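Sorting Office Waste at the Two-Basket Station
Skemwood Building Services: Guidance for Tenants and Staff

This page explains how to separate paper and beverage containers at the waste stations on each floor of the Skemwood building. The procedure applies to all offices, meeting rooms and shared work areas. It was revised in October, following the change of recycling contractor to Gredex.

Before you begin

Each station consists of 2 wastebaskets placed near a wall. One is for paper and the other is for empty bottles and cans. Both must be lined before use. Replacement bags are kept in the supply cabinet in Room 247, and staff may take them without signing.

Food waste, batteries and glass are not accepted at these stations. Please take them to the loading dock on the ground floor.

Step 1. Line both baskets

Open the bag fully and push it down to the base. Fold the top edge outward over the rim on all sides. A bag that is only tucked inside will slide down under the weight of the first few bottles, and the contents will have to be lifted out by hand.

Step 2. Empty the mixed waste onto the floor

If a basket has been filled with mixed items, spread the contents on a clear section of floor beside the station. Pick out the paper first. Set bottles on their sides, away from the walkway. Wipe the floor afterward if any liquid has leaked.

Step 3. Place the paper in its basket

Remove paper clips and plastic sleeves. Documents containing personal or client information must go to the locked cabinet in Room 187 and may not be placed in an open basket under any circumstances. Other sheets may be put in flat, torn or crumpled. Flat sheets take up less room, and large print runs should be stacked and tied separately. Crumpled sheets should be pressed into a firm ball so that they do not spring back over the rim.

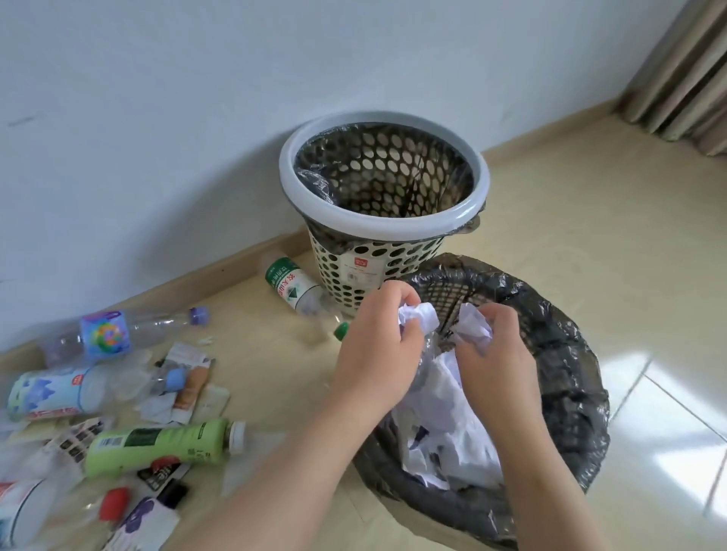

Step 4. Prepare the bottles

Empty any remaining liquid into a pantry sink. Leave the label on the bottle and screw the cap back in place; Gredex accepts both. Bottles may be flattened before the cap is replaced. Put them in the second basket.

Step 5. Close and replace the bags

Tie a bag when it is three-quarters full and leave it beside the station before 5:30 p.m. Fit a new bag at once, following Step 1.

Questions and missing supplies

Contact Ro-un Ham, Building Services, extension 3791. Please give the floor and the nearest room number when reporting a damaged basket or an empty supply cabinet.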